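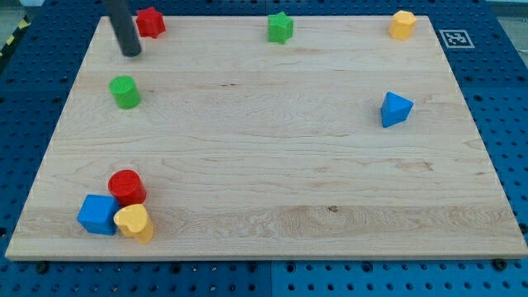
Push rod over the far left of the board, which is the end I'm having trouble with

Rod scrapes the board at one end, floats at the other. Where do I start?

Posted by Ruby-Lee Ellery
Category: Small cells, setup and upkeep

Quick one hopefully. We have a Worberg arm over a pegboard table, wood board on top, plastic shape blocks, arm pushes the blocks into groups with a rod. Been fine since March. Controller says 2,544 hours if that matters.

Last couple weeks the rod drags on the wood at the far left. Can hear it. Comes over toward the front right and it's riding high enough that it catches the blocks up near the top and tips them instead of sliding them. The blue triangle is the worst, goes over nearly every time. The cylinders mostly survive.

Things I did already:
- re-taught the height at the middle of the board. Fine in the middle, same problem at the ends
- swapped the rod for the spare. Same
- ran the camera check against the marker on the table. Passes, green, no complaints

Board is held at the front corners with the black fasteners, I snugged those up thinking it was lose. Got worse if anything?? Sorkex software, the version with the single table height setting, not the newer one.

Don't want to shim stuff at random. Is it the arm, the board, or the table? I have a half day on it at most.

Cameron Grimshaw

Sounds like the arm mount. Had the same on a Worberg, base bolts had backed off. Tighten base bolts, redo home, done. Took me 15 minutes.

If it isnt that then probably the board is warped, they all do that. Get a plastic one.

Tuulikki Saarinen

Wouldn't touch the base bolts first. If you move the base you have to redo the camera as well and there goes your half day. Check it last.

Couple things from your photo. There's a seam between two pegboard panels coming out from under the front edge of the board. So your board may well be bridging two panels, and if one panel sits higher than the other the board sits on that one and rocks. Then you tighten a front corner and you pull that corner down and the opposite corner lifts. Front right down, far left up. Exactly what you're describing, and why it got worse when you snugged them.

Also the marker. It's on the pegboard past the back right corner, not on the wood. The camera check passing tells you the table hasn't moved relative to the camera. Says nothing at all about the board. Board could be tipped and you'd still get green.

What I'd do, in order:

1. Blocks off. Arm parked, power to the drives off, hands in only after that.
2. Back both front fasteners off till they're just loose. Press each corner of the board with a finger. Any rock, note which pair of corners.
3. Board off. Straightedge on the pegboard across the seam, a few places front to back. Light under it = panel step. Fix that at the panel screws underneath, not with tape under the board.
4. Vacuum the holes near the seam while you're in there. Grit under a board does the same thing as a step.
5. Straightedge on the wood itself, both faces, along the grain and then across. Across is where it'll cup.
6. Board back, fasteners finger tight then a quarter turn each, alternating. Don't crank them.
7. Jog the rod to each corner at low speed, feeler gauge between tip and wood. Write down all the readings plus the middle one.

If the corners come out even you're finished, just re-teach the one height. If they're still a slope after the board is known flat on a flat table, THEN go look at the arm base like Cameron says.

On clearance, we run a 2 mm gap. Less than that and the grain catches it in damp weather.

Ruby-Lee Ellery

Did steps 1 to 4 over lunch. It rocked. Far left to front right, like you said. Panel step right at the seam, could get a fingernail on it. Also a lot of sawdust in the holes, no idea from where. Board looks flat on the straightedge, tiny bit of cup on the underside but I flipped it and checked again and don't think its enough to matter.

Leveling screws on the table are Stumetti ones, the kind with the locking collar. Do I have to pull the whole panel to get at those?

Tuulikki Saarinen

No, reach from below. Collar off first, it's left hand thread on the older ones so if it feels stuck try the other way before you get a bigger wrench. Half turn at a time, straightedge after each.

Rangi McKinnon

Adding to the above, if you have to move the panel with the marker on it, even a bit, rerun the camera setup and not just the check. Check has a loose tolerance and will pass when it shouldnt. Learned that one the slow way, pushed blocks from the wrong side for most of a shift.

And put a pencil line on the pegboard at the board's edge so you can put it back in the same place. Saves re-entering the edges in Sorkex.

Ruby-Lee Ellery

Left hand thread, yes. Panels level now, board back on, quarter turns. Corner readings match close enough that the feeler drags the same everywhere. Re-taught the height in the middle with the 2 mm gap. Going to let it run overnight on cylinders only and put the triangle back tomorow.

Base bolts were tight btw Cameron, checked them without turning anything.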